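**Re: [gornwood-swap] Storage bins, and the end of "just leave it by the door"**

On September 14, 2021, Manuela Bianchini wrote:

> Can we please settle the drop-off business before the next swap? Last March we got 40 bags of clothes, a fondue set with no forks and what I believe was a car seat for a car nobody makes anymore. I vote we turn people away at noon. Also, does anyone have the hall key?

Manuela,

I have the hall key. I've had it since March, in the fondue set, which I took home out of pity.

Noon is fine by me, but people who show up at 12:05 with a trunk full of jigsaw puzzles don't go home. They drive around the block and leave everything behind the bike rack. Could we say 11:30 and mean noon?

As for sorting, I'd like to stop using cardboard. It sagged last time and Elisa's glassware table ended up mostly on Elisa. I'm after something with metal sides, deep enough that the toys stay in, and I don't care how scratched it is.

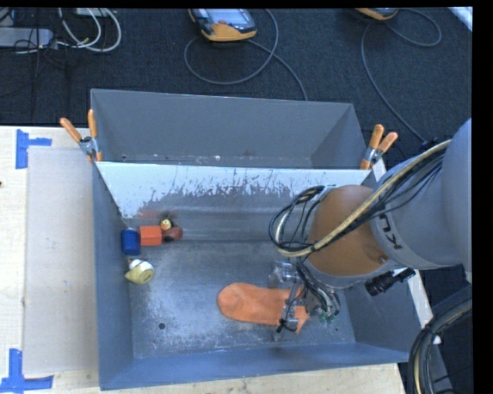
Adhiambo says she can borrow a trailer for the big stuff, provided we return it without the smell it came back with last year. I have promised this on everyone's behalf.

Still open: who writes the sign. Last year's said NO MATTRESSES and we got 3 mattresses, so I'm tempted to write MATTRESSES WELCOME and see what happens.

I can open up at eight if someone else brings coffee. Ada, your thermos leaks.

Remo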